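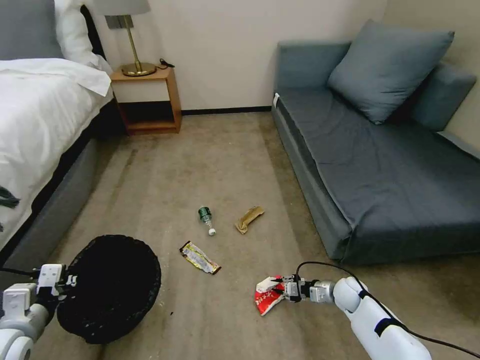
Progress report to the Clavel Fund
Skikolstead Guest House: rooms for families with someone in hospital
Period covered: spring through September

Dear friends at the Fund,

Thank you for your patience with this report, which should have reached you a little sooner. We wanted to wait until the last of the summer families had gone home and the heating engineer had been, so that we could tell you how things stand and not how we hoped they would stand. You asked us in your award letter to keep it plain and to include the bits that went wrong, so I have tried to do both.

As you will remember, your grant of $4000 was given toward keeping the guest rooms open and free of charge for families who live too far from the hospital to go back and forth every day. We have 11 rooms in the house. At the time we wrote to you, two of them had been shut all winter because of the damp on the north side, and we were turning people away more often than any of us could bear. I am very happy to tell you that both rooms are open again, and that one of them had a family in it the same evening the paint was declared fit to live with (with the window open, I should add, and an apology about the smell).

How the money has been spent

Up to the end of September we have spent $2860 of the grant. The largest piece went on the north wall, where the old gutter had been letting water down behind the siding for goodness knows how long. We had been told by two different people that we needed a whole new wall, and we had rather lost heart over it. Then Rüdiger Rieger came out to look, spent most of a morning up a ladder in the drizzle, and told us that a new length of gutter, some repointing around the foundation and a good long spell with the dehumidifiers would very likely do it. He was right, at least so far, and we will know more once we have been through a proper wet winter.

The rest of what we have spent went on laundry, which always surprises people when they see our accounts. Every time a family leaves, everything is stripped and washed, and because some of our guests are visiting patients who can't risk catching so much as a cold, we are fussy about it. Our old dryer gave up in the middle of July on the hottest afternoon of the year. We dried sheets on the line behind the house for the better part of two weeks, and I will say they smelled wonderful, but it was a great deal of carrying. The repair was cheaper than a new machine and we decided to go with that. It squeaks now, but it dries.

What remains of the grant is set aside for heating between now and the end of the winter, as we agreed with you at the start. The engineer has bled every radiator and replaced the valve on the upstairs landing, the one that used to bang in the night and frighten people.

How families have found us

Most of our guests are still sent by the hospital social work office, and that works well. What changed this summer is that we began to hear from families directly, often from a long way off, and often late in the evening when they had only just been told that someone was being moved here. We weren't set up for that. The phone rang in the office, the office was locked, and by morning the family had usually found a motel they could hardly afford. Since June the phone has been passed to whoever is sleeping in, and there is a bed kept back for late arrivals whenever we can manage it. We can't always manage it, and there were nights in August when we were full to the rafters.

The length of stay has gone up as well. We used to think of a long visit as a week. This summer one couple from Grunduritz were with us for 9 weeks while their daughter recovered from her second operation. By the end of it they had weeded the whole of the front bed and taught half the house to play a card game whose rules I still don't follow. They sent us a postcard when they got home, and she had walked up the front steps by herself. It is on the kitchen fridge and I expect it will stay there until it falls to pieces.

Things that did not go well

The shared kitchen is too small. We knew it, and it was far worse with every room open. Supper time is when everybody comes back from the hospital at once, tired and hungry, and there is one stove. We tried a sign-up sheet and people were too polite to use it, so they stood in the hallway waiting for each other. For now we keep a big pot of soup going on weeknights, which has taken the pressure off, and we would like to talk with you at some point about whether the old pantry could be opened up. I'm not asking for anything in this letter, only letting you know that it's on our minds.

The shuttle has also been a trouble. The Yeoman bus that used to stop at our corner changed its route in the spring, and the nearest stop is now a long walk uphill, which is no good at all for grandparents or for anyone with a stroller. Neighbors have been giving rides, and they have been very kind about it, but it isn't a thing we can promise to a family over the phone. We have written to the bus company twice and had one reply, which thanked us for our interest.

Between now and spring

We plan to keep all the rooms open through the winter, heating permitting. The north side will be checked for damp every month, and the readings will go into our next report to you whatever they say. We also hope to put together a simple welcome sheet in Spanish and in German, with the things people ask us in the first hour: where to park, how the shower works, what time the hospital cafeteria closes, and whether it is all right to come in at three in the morning (it is, and the side door is the quieter one).

If any of you are passing through, please do come and see us. The coffee is always on, and it would be a pleasure to show you the gutter, of which we are all now unreasonably proud.

With our warmest thanks, from everyone at the house

Recent from Skikolstead Guest House
Winter hours for the front office
Soup rota: who is cooking in October
What to bring for a long stay
Parking on the hill side of the house
Sheets and towels: what we can accept as donations
Spring report to the Clavel Fund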